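**Zorcombe Press to Publish 700-Page Novel About a Ferry Timetable**

PRURKHAM -- Zorcombe Press will release *The Hadau Crossing*, the first novel by Peiyu Yu, in January. It follows 26 passengers through one delayed sailing. The boat leaves on page 412.
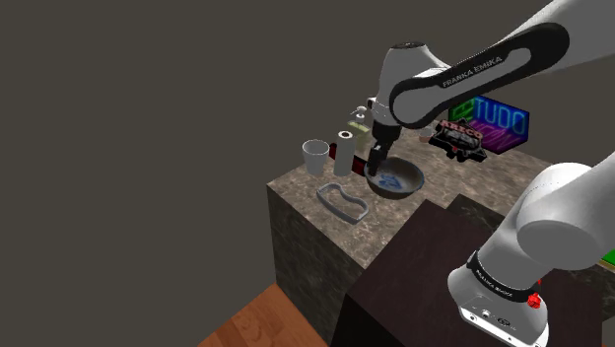

The manuscript came in at 1,160 pages. Editor Hamish Halliday spent two winters cutting it and is said to be sleeping again.

"Peiyu agreed to every cut, then sent me a new chapter," said Halliday. "I've stopped opening my mail."
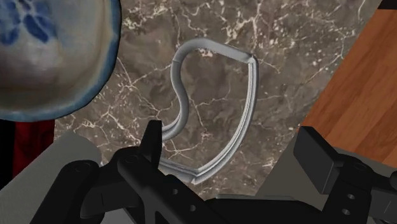
*A metal cookie cutter on a marble countertop, with a bowl and a wooden board.*

Yu will read from the book at Rivadeneira Books at 7 p.m. on launch night. The reading is set for 30 minutes -- the store has asked us to repeat that.

Review copies are available from Zorcombe Press. Please lift with your knees.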